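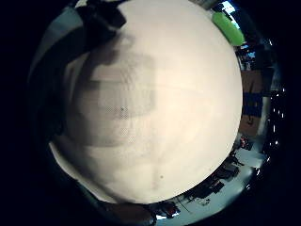 **Skisix Home Chores Group, Hellum office – gallery page**

Wednesday, July 29, 2020

People keep asking me when the robot is going to come over and clean their kitchen. My sister-in-law asks every single holiday! So I'm using the July gallery to answer her, sort of, and to put up a couple of pictures while I'm at it. Click through if you only came for those, there are just 2 this time.

The one at the top is what a gripper gets to look at when it's right up against something big and pale and round. A whole lot of cream white, a shadow lying over it, a bit of lime green at the rim, and the room squeezed into a thin strip down the side. I like it a lot. I had it as my desktop background for a week and three people asked if it was a planet.

It's also the best short answer I have for why chores are hard. When you pick up something round in your own kitchen, you've already seen it from across the room, you know how heavy it probably is, and your fingers tell you the rest on the way. A camera that sits by the fingers loses nearly all of that at exactly the moment it matters. It gets close and the thing turns into a wall. No edges, hardly any texture, and a big soft shadow that could be a dent or could be nothing. My mother can take a glass out of a full dish rack while looking out the window and talking to the neighbor, and I would put her up against any machine I've ever worked near.

So can they do chores yet? Some. If you ask me for a list (and people do), it goes something like this:

- Vacuuming a floor that has nothing on it: yes, and it has been yes for years. Everybody's aunt has one.
- Picking up one hard, dry thing from a table, with decent light and some space around it: pretty good. I'd let it have a go in my own living room with most of my cups.
- Picking up that same thing when it's lying on its side near the edge of the table: now I'm standing closer and holding my breath.
- Laundry: no. We tried socks in the spring and I don't want to talk about socks.
- Wiping a table: yes for the wiping part. Knowing what to move first, and where it goes, and that you shouldn't drag the tablecloth along with you, no.
- Loading a dishwasher: ask me again in a few years. I have seen it done very slowly with dishes somebody had laid out neatly first, and at that point you've done half the job yourself.

On the shop floor it's a different story, and I got a good look at it when I went over to Onuoha for a day. They pack boxes. Same boxes, same tape, same belt, and the arms there are quick and dull and nobody on the line gives them a second look anymore. Then somebody changed the supplier for one of the inserts, the new one came a little floppier, and the whole cell sat there for 20 minutes while a person did the job by hand and chatted with me about fishing. That's the bit I think about. The arm had 1,941 good picks on the counter that morning and it got to 1,945 before the new inserts reached it and it gave up. The person doing it by hand noticed the insert was floppy, made a face, and used two fingers more. Took no time at all.

A house is nothing but floppy inserts, if you think about it. Every home I've ever lived in had a drawer you need to lift a little while you pull, and a lamp with a switch where no sane person would put it, and a tablecloth that slides. My kids put things down in places I couldn't have come up with on a bet. So most of what we do in our group is the small stuff on tables. Getting hold of things, moving them over, putting them down again without knocking into what's next to them. It sounds like nothing, and then you try to write down how you do it.

Try it tonight with whatever is on your table! Write down how you pick up a fork. I got one page in and hadn't touched the fork yet. I was still on what my elbow does.

Which is why so much of the work is people showing how it's done with their own hands, the gloves on and the printed cubes riding on the backs of them so the hands can be followed. You get used to the cubes. The gloves take longer – your fingers feel like somebody else's, and I caught myself reaching for my coffee as if it were full of bees. Second picture is from the same room, with the flowers out (artificial, before anybody worries about the water) and my favorite lamp in the building.

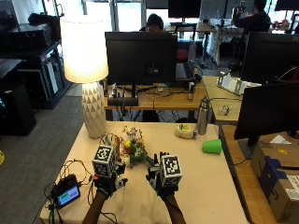 Anyway, flowers. If you'd asked me when I started I would have put flowers way down the list, somewhere after dishes, and I've come around completely. Moving a vase or fixing up a bouquet is a real chore in a real house. You do it every time you set the table or dust under something. And it's mean work for a machine! Petals get in the way, leaves spring back, the part you want to hold is hidden under the part you shouldn't touch. I can't think of many household jobs that punish a heavy hand so fast. Well, eggs. But eggs at least have the decency to be one shape.

Lamps are another one I'd like to see more of. A lit shade is bright enough to bother a camera, and people move lamps all the time without giving it a thought, to plug something in, or wipe behind it, or get at the book that fell down the back. You hold the base, you mind the cord, you don't touch the hot bit. I have not met a machine yet that I would trust with all of that at once, and I say that as somebody who is paid to be hopeful.

A few of you wrote in about Fitside, our other little project, the one with the shelves. It's going okay. Putting cans and boxes onto a shelf is further along than anything on a dinner table, mostly on account of shelves being straight and cans being cans. The trouble starts when the shelf is nearly full and you need to nudge the row over with your knuckles to make room. I never knew I did that. Now I see it every time I'm in the grocery store and I stand there staring at people's knuckles like a creep.

Somebody also asked whether I'd buy a chore robot today if one was for sale for sensible money. Depends what it costs me in tidying up beforehand. I own a robot vacuum, I love it, and I spend part of every Saturday picking up cables and socks (them again) so it can get around. If a kitchen machine wants me to line up the plates for it and clear the counter and turn on all the lights, I'd just as soon wash the plates. If it could take a messy table, with a cup tipped over and a bottle in the way, and get it to the point where I could set out dinner, I'd be first in line. Even if it took an hour. I'd go sit in the yard.

So that's what I told my sister-in-law: tables before kitchens, hard things before soft things, and nobody should throw out their sponge. She said that was a very long way of saying no. Fair enough.

More pictures when there are some. If you're at the Hellum office and want to try the gloves on, come by our room after lunch and bring small hands if you've got them – the medium pair is the only one that gets any rest.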